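3.2 Wastebaskets and liners

Wastebaskets were surveyed in the same 54 rooms as the desks and shelving. Each room was visited twice in May, once before eight in the morning and once after the evening cleaning round. The first author, Cường Phí, recorded the position of each basket on a floor plan, and Krisztina Bakos noted the liner, the floor covering and any objects lying within arm's reach. A basket was entered as "in place" if it stood against a wall or under a desk, and as "adrift" if it stood anywhere else.

We kept the categories for liners simple. A liner was either folded over the rim, tucked inside the rim, or missing. Color was written down but not used in the analysis, as the cleaning staff at the Kostham building take whatever roll is on the cart. Liners folded well down over the outside were grouped with those that barely covered the edge – the difference mattered less to the people emptying them than we had expected from the pilot.

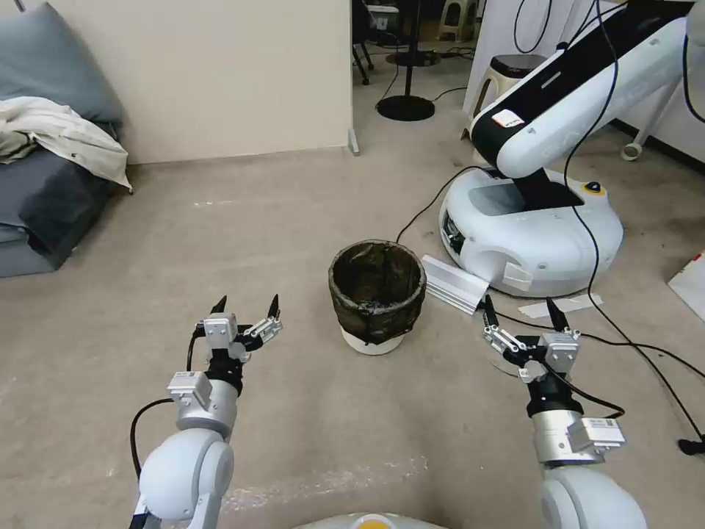
Floor covering turned out to be the stronger factor. On carpet, small baskets tended to stay where they were set down, including in the middle of a walkway, and occupants stepped around them. On hard floors they were pushed back toward the wall with a foot, usually within the same day. Of the 261 observations, 72 were of baskets adrift, and most of these came from carpeted rooms. The pattern held in both wings, although the east wing has fewer desks and more open floor.

Loose items near the basket were recorded separately (Figure 4 gives the form used). These were mainly scraps of paper, tape and offcuts from assembly work. We did not try to decide whether an item had missed the basket or had simply been left on the floor. Several occupants said they kept larger offcuts beside the basket on purpose, so that the liner would not tear. The cleaners, for their part, said they left anything rigid where it lay unless it carried a note. Such pieces could therefore remain through both visits – a point we return to in Section 5.

Figure 4. Observation form for one room: basket position, liner, floor covering, loose items.

Two limits should be mentioned. Rooms with a closed door at the evening visit were entered the next morning instead, and these entries may miss a basket that was moved overnight. Basket size was judged by eye as small or large, following the Brinkmann checklist, and the two observers disagreed in 2 rooms. Those rooms were kept in the counts for position and left out of the comparison by size.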